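The cutting mat stays on the table

2023-06-08

I bought the green cutting mat for paper and fabric, which is the job it is meant for. It has a white grid, measurement marks along it, and a big hexagon plus some triangles for people who make quilts. I do not make quilts. I used it a few times for trimming, then left it lying on the work table in March, and it has been there ever since.

What it does now is mark out where things go. Before the mat, the table collected mail, cables, cups and a Nokden catalog from two years back. Now whatever I am using goes on the mat and the rest has to find another home. I paid 24 dollars for it at Hulero, and it has done more for that table than the desk organizer I bought the same day.

Lately there is usually a bowl on it too. I have a weakness for plain bowls in one color, and the pink one gets used most.
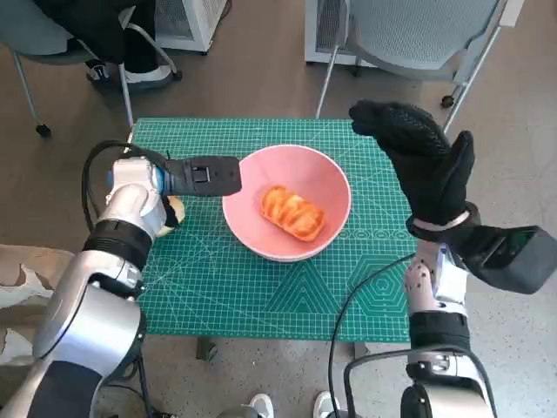
Pink bowl, green mat, and two office chairs behind the table.

A few things I have learned about keeping a mat out full time. Keep it flat. I stood my first one against a radiator and it never lay right again. Wipe it with a damp cloth and a drop of dish soap, then dry it. Don't put a hot pan on it, or even a full mug of coffee straight from the pot. Crumbs sit on top and brush off easily, but jam gets into the old cuts and you will need a soft toothbrush.

The grid is handy when you put things back. I line the bowl up with the lines without thinking about it, and the table looks neat even when the shelves do not.

The rest of the room is still a work in progress. It is pale and plain, with light-colored walls and a light floor, and on a bright day there is plenty of glare. I looked at a Clirnier blind and decided to wait. A rug would help more, and it would be kinder to the floor under the chairs.

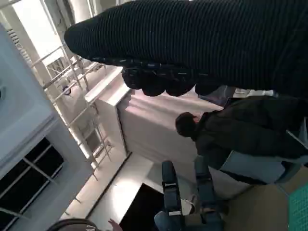
Marta wrote in to say that she tried the same thing with her mat and it buckled by the window within one summer, so she keeps hers in the middle of the table and turns it over every few weeks. I will try the turning. Mine has a plain back, so I would lose the grid half the time – but that is better than buying another one.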